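Call for Participants: Remote Driving Study, Dirndale Sidewalk Navigation Project

The Painemal Institute for Mobile Systems invites applications from adults who wish to take part in a paid study on sidewalk navigation. Participants will steer a simulated delivery robot through a city district using a standard game controller. Their drives will be used as training examples for a learning system developed with our partner, Nomadley. No technical background is required.

Purpose of the study

Small wheeled robots must make many decisions that pedestrians make without effort: how wide to pass a newsstand, where to wait at a crossing, whether to go over a grate or beside it. Written rules cover these cases poorly. The project therefore collects complete drives by many different people and trains a control model on the choices they make. The collection currently holds 1,544 accepted drives. Most were recorded by staff members, whose habits are too much alike, and the present call is intended to broaden the group.

What participants will do

Each participant attends 2 sessions at our Janthorpe office. A session begins with a short practice drive, followed by a series of assigned routes. Every route has a written instruction, such as "Continue to the corner and stop before the crossing." Participants see the district from street level and control speed and direction at all times.
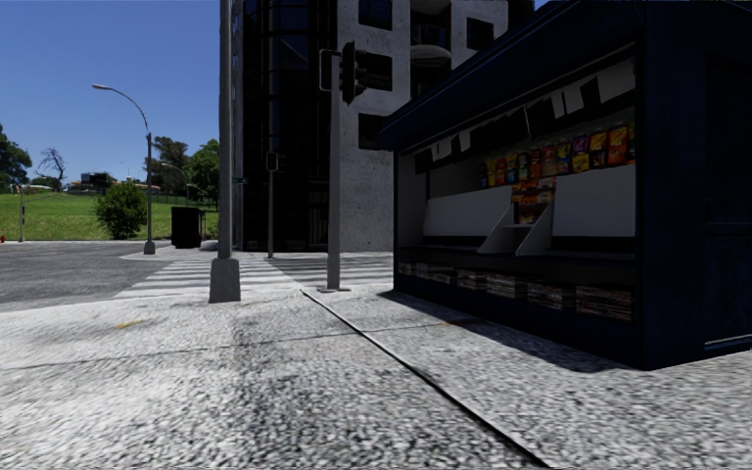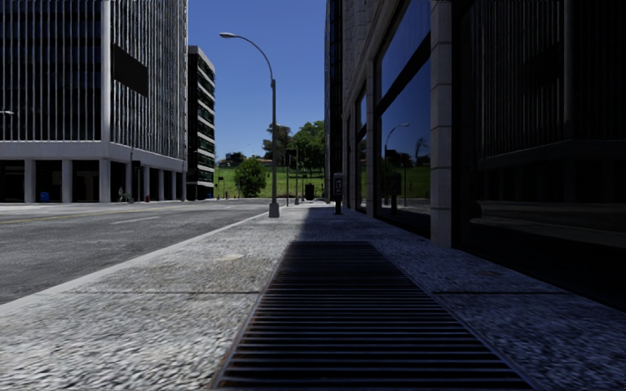
Simulated street views from the Dirndale district.

After each route, participants mark any point at which they felt uncertain and may add a brief spoken comment. Hesitation, detours, and corrections are of value to the project and should not be avoided. A drive is rejected only if the instruction was not followed or if the recording is incomplete. Rejected drives do not affect payment.

Who may apply

Applicants must be at least 18 years of age and able to read instructions in English. Normal or corrected vision is required, including the ability to tell traffic signal colors apart. Experience with video games is welcome but will not be given preference. We particularly encourage applications from people who use a wheelchair, walker, or stroller on a regular basis, as their choice of path is underrepresented in the current collection. Adapted controllers are available on request.

Persons who are prone to motion sickness when viewing moving images on a screen should not apply. Current employees of Nomadley and members of their households are not eligible.

Payment and schedule

Participants receive $40 per session, paid at the end of each visit. Sessions are held in March, with morning and afternoon places available. The first session of the day starts at 9:30 a.m. Travel costs are not reimbursed, but parking at the Janthorpe office is free of charge.

Data and consent

The study records controller input, the simulated view, route markings, and spoken comments. No video of participants is made. Names are stored separately from the drives and are not shared with Nomadley. Participants may withdraw at any time and may ask that their drives be removed, up to the point at which a model has been trained on them. A full consent form will be provided before the first session.

How to apply

Please request an application form from the study office and return it with a note of your preferred session times. Questions about eligibility or adapted equipment should be addressed to Lungile Van der Merwe, Participant Coordinator. Questions about the research itself may be directed to Britta Schwerdtfeger, Principal Investigator. Applicants will be notified in writing whether a place is available.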